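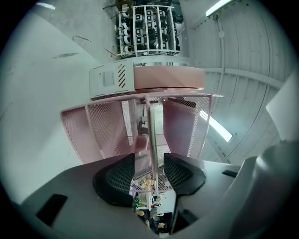

View from the hand-held gripper, pointed up at the pink mesh, with the white rack behind it.

Collecting with the hand-held grippers, week two
2020-11-27

I have been on the Jultilar collection for two weeks now and wanted to write down how it goes before I forget what was confusing at the start.

The job is to gather examples of ordinary handling for a learning system. There is no robot on my side of it. I carry the gripper, squeeze the trigger, and do the task with it the way I would with my hand, and the camera on it records what the fingers are doing. The people training the model at Juvurska get the recordings, and the arm that eventually runs it has the same fingers and the same camera mounting, so what it sees should be close to what I saw.

By this morning we had 3,182 takes. I did 19 of them yesterday before lunch, which is slow. The shelf tasks are the slow ones. You have to come at the mesh from a low angle, and from down there the lens takes in a lot of ceiling. I asked if the lights were a problem and was told to leave them on. They want the brightness to vary.

A few things I got wrong in the first days:

I moved too fast. My hand knows where it is going, so it swings over in one motion, and half the images in between are smeared. Now I move at the speed I would use carrying a full cup.

I closed the fingers too early. If they are shut before they get near the object, the take is thrown out. The gap between them should stay open until the last moment.

I repeated myself. My takes from July, when I helped with the pilot at Haker, nearly all started from the same spot on the floor. The model trained on them did badly when it started anywhere else. Now I take a step to one side between takes, or crouch.

Failed grasps are kept if you recover in the same take. I used to delete those and I wish I hadn't - they are harder to get on purpose.

The labeling is done in Goh, and I still don't like it. It logs me out if I leave a take open too long, and the notes field forgets what I typed. I keep my notes on paper and copy them in at the end of the day.

My wrist is sore by four. Next week we switch to drawers, with a lighter handle if it arrives.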